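Trorklow clear bins, set of 2, plus the woven basket

I bought the set for $129 to sort recycling at the work table. The bins are see-through, so cans and bottles can be told apart from across the room.

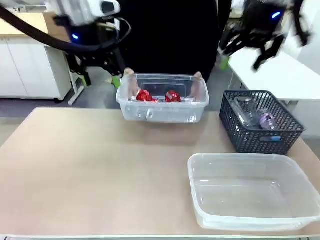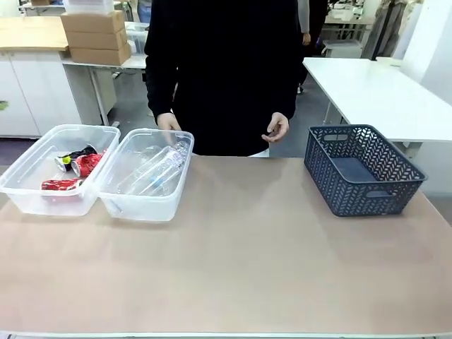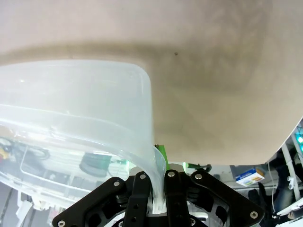

Bello Onyeka
Home Storage Reviewer

The thick rim is the best part — easy to grip with bare hands. Two bins stand side by side with no gap. Bottles fit lying diagonally. The dark blue basket hides more, and small trash could slip through the openings. Too expensive, but I'm keeping them.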